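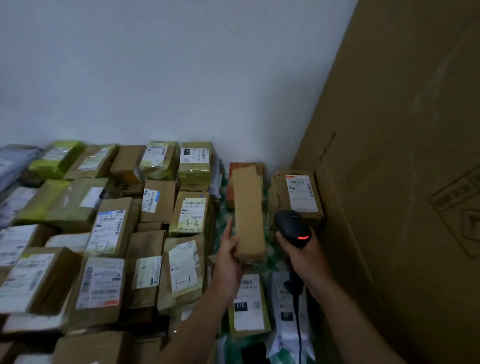
Setting up the Firka parcel check-out kit

Got ours on a Thursday, running by mid-arvo. Notes below for anyone else taking it on. Kit is a corded scanner, the base unit and the Firka software, which does the matching and logs each parcel as gone. Automates the paperwork, you still do the lifting. We paid for the basic plan, 500 check-outs a month. Went over that in December, so check your numbers first.

Before you start

Clear a power point near the pile. Not across the room – the cord needs slack at full arm's reach. Update the base unit before plugging in the scanner. Ours sat on the update screen for 6 minutes, looked dead, wasn't. Leave it.

Setup PIN is 3309 out of the box. Change it. Gheorghița Ciobanu wrote the new one inside our manual so that's where it lives now.

Step 1. Set your shelf codes

Go to Settings, Zones, Add. Type the codes exactly how they're printed on your tags, zeros included. 010 and 10 are two different zones as far as Firka's concerned and it won't warn you. I lost most of a morning to that.

If you've already got a marker system on the boxes (3-1, 3-3, that sort of thing) keep it. Software ignores handwriting. Handy for people though.

Step 2. Put up a sign

Big letters, at eye level, right over the pickup spot. Ours just says please scan to check out. Tape the bottom as well as the top or it curls.
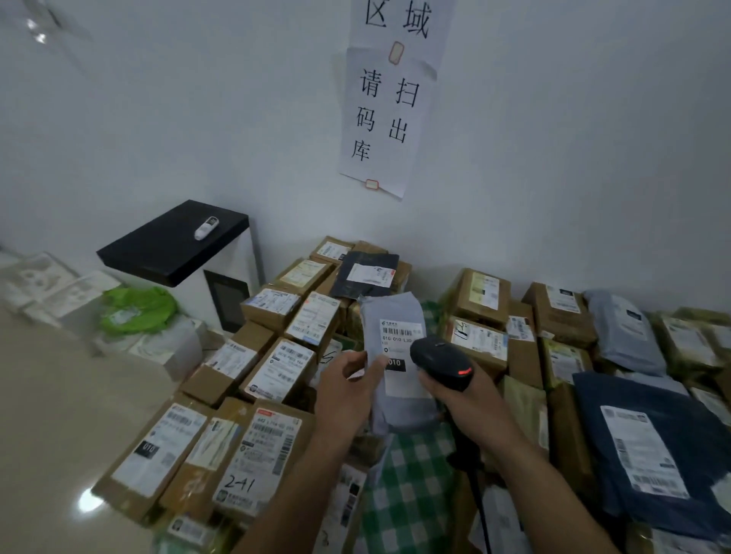 Step 3. Scan out

Pick the parcel up with your left hand, scanner in the right. Turn the label to face you. Hold soft mailers upright and pull the label flat with your fingers, creases are the main reason for a misread. Boxes you can leave standing, just steady the top.

Aim at the shipping barcode. Plenty of labels have more than one, plus a QR code, and Firka only wants the tracking one. If it grabs the wrong one you get "no match". Cover the others with your thumb and go again.

One beep is good. 2 beeps means it's already checked out, so stop and look at the log before handing anything over.

Step 4. Check the tag against the zone

Number on the tag should match what comes up in the log. If it doesnt, fix the zone now, not at close.
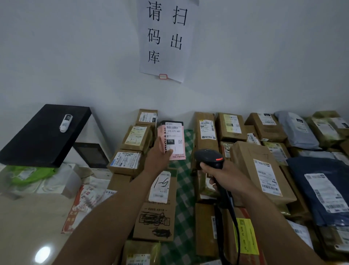
Scanning a mailer from zone 070.

Step 5. Close off

Reports, End of Day, Export. Saves as a spreadsheet. Aroha Mudgway does our count from it and wants it sorted by zone, which you have to set every single time. Anoying. Have asked Firka about it.

Is it worth it?

For a small pickup room, yeah. Scanner's comfy enough and reads through clear tape most of the time. We tried the Gravley one before this, nicer screen but slower to match. Things I'd change – longer cord, louder beep, and let me save the bloody sort order.

Support answers by email, mornings only. Put your serial number in the subject line or they just write back asking for it.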